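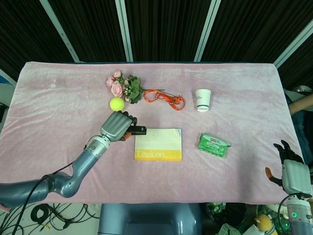
Montagvormittag am rosa Tisch: Tennisball, Pappbecher, Heft, und links hat die Hand schon etwas Schwarzes im Griff.

Über uns

Hallo, ich bin Britt-Marie Haugland, und zusammen mit Vidar Fjeld mache ich Cloletico. Wir bringen Robotern Handgriffe bei, und zwar von Hand (klingt komisch, ist aber so!). Eine von uns steuert die beiden Arme aus der Ferne, greift, hebt, legt ab, und jede Bewegung wird mitgeschrieben. Danach dasselbe noch mal. Und noch mal.

Angefangen haben wir zu zweit in Lunde, mit einem Arm und viel zu wenig Steckdosen. Inzwischen sitzen wir in Linthorpe und schaffen an guten Tagen fast 100 Durchgänge. Für eine neue Aufgabe nehmen wir uns meistens 1000 vor, verteilt auf ein paar Wochen. Zwischendurch legen wir die Sachen auf dem Tisch um, mal der Becher nach links, mal die Blumen weiter nach vorn, damit sich nichts auswendig lernt.

Unsere Steuerung heißt Stirach, die hat Vidar geschrieben und er hängt sehr an ihr. Ich bin eher die mit den ruhigen Fingern – ich habe früher Geigen repariert, das hilft beim Greifen von flachen Sachen enorm. Hefte mag ich trotzdem nicht!

Wer mal selbst steuern möchte: Im Juni haben wir wieder offene Nachmittage, einfach vorher kurz schreiben. Nach 40 Minuten werden die Arme schwer, also die eigenen, deshalb machen wir dann Kaffeepause.

Zuletzt aktualisiert: Juni
12 Mal geteilt · 2 Kommentare
© Cloletico, Linthorpe · Kontakt · Nach oben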